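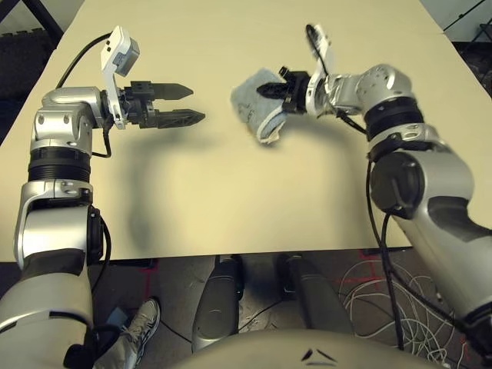 Pale tabletop in cream, viewed from above

We bought the Galtis table to replace an old pine one that had gone wobbly at one end. It had to seat the family for meals and do as a desk for the rest of the day, and it had to fit a kitchen where anything much deeper than 800 mm blocks the back door.

The table came flat-packed in a single box. The legs go on with 16 bolts, all the same length, which saves sorting them out on the floor. The paper instructions are small and the drawing for the cross rail is printed the wrong way up. My brother-in-law, Erick Mollel, held the rail while I did the bolts. I would not try that part alone. It took us over two hours, including a stop to find a better Allen key. The one in the box is soft and started to round off on the second leg.

Once it was up, it stood level on our tiles and has stayed that way. The feet can be turned to adjust the height a little. They do scratch when dragged, so I stuck felt pads
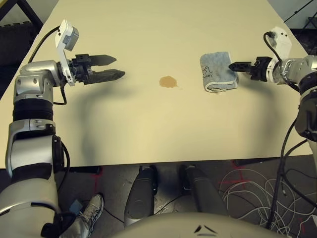
under all of them the same evening. Drinks are the main thing to watch with a light top. Tea comes off with a damp cloth if you get to it fairly soon. Leave it overnight and you will be rubbing for a while. Turmeric left a yellow mark by my son's place that has faded but is still there.
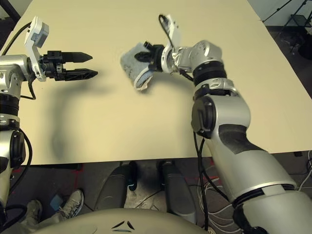 2 min read

I looked at the Perard before buying this one. It has a nicer edge and a drawer for cutlery, but it costs a good deal more and the shop could not say when it would be in stock. The Flutska was cheaper. I leaned on the corner of the one in the showroom and it moved, so that was that.

One complaint about Galtis is the spare parts. I asked for a new foot in October and had to ring again before it was sent. The foot was right when it came – the bag of screws with it was for a chair.

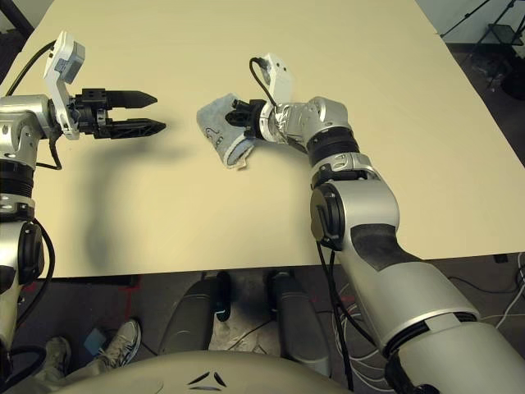
Blackburn, Jan 7, 2019

The table is still in daily use. I have tightened the bolts once, at the end nearest the door, where people tend to sit on it. I would buy it again at the sale price. At full price I would wait for the Perard.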